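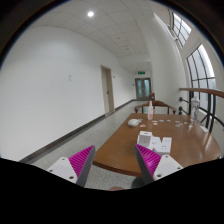

From: Normunds Lukoševičius
To: building-users list
Date: 11/28/23
Subject: Re: Items on the corridor table, and a request

Dear colleagues,

Thank you to those who responded to the message below. As several subscribers have raised the same points, the Facilities Office is replying to the full list.

Jaanus Kazlauskienė wrote:

> Could the office please clarify the status of the table in the upper
> corridor, the one beside the railing? When the Kinix group moved to
> the Sabbagh wing in May, we were told that it would serve as a handover
> point for small equipment, and that anything left there would be
> logged within 2 working days. I set down a power adapter and its cable
> for return to stores and have received no confirmation. There are also
> small white boxes there with no names on them. I would not want to see
> them thrown out if they belong to somebody, but the table is hard to
> use as it is.
>
> Jaanus

The table remains a handover point. It is not a storage area, and items placed on it are not covered by the building's loss policy. The delay in logging is regretted. The Wetum inventory system was unavailable while records for the two wings were being merged, and the office has now resumed entries in the order in which return slips were received.

The following arrangements apply with immediate effect.

1. Power adapters and cables. Please return each adapter together with its own cable, and write the room number on a tag attached to the cable. An adapter that comes back alone cannot be matched to a loan record and will be entered as incomplete. Cables should be coiled and tied before they are put down.

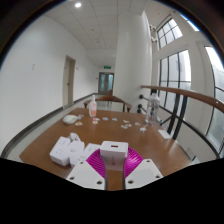
2. Boxes and packaging. Empty boxes are to be flattened and taken to the paper room on level 3. A box that still holds something should carry the owner's name on the lid. Please do not rely on the printing already on the box, as stores staff cannot identify an owner from it.

3. Computer mice and other small accessories. These may be left at the handover point if a return slip is provided. Slips are available at the Pokeretti desk.

4. Bottles. Spray, pump and nozzle bottles should go back to the supply cupboard after use. Drinking bottles are not accepted at the handover point.
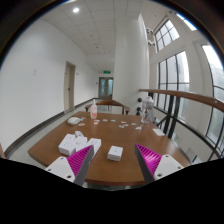 Unclaimed items will be dealt with at the end of the current notice period, which is 8 working days from the date of this message. Owners may collect their belongings in person or ask a colleague to do so with a short written note. The white boxes grouped on the left side of the table, and the smaller one standing apart from them, will be opened by stores staff at that point if no one has come forward. The mouse and the bottle with the orange-red label, farther back on the same side, fall under the same notice. Anything with a legible room number inside will be sent to that room by internal mail.

Jaanus, your adapter will be confirmed to you separately once its entry has been completed. If you still have your copy of the slip, please forward the number to this office.

Questions on individual items should be sent to the Facilities Office directly and not to the list. The office is in room 11, next to the stores counter.

Sincerely,

Normunds Lukoševičius
Facilities Office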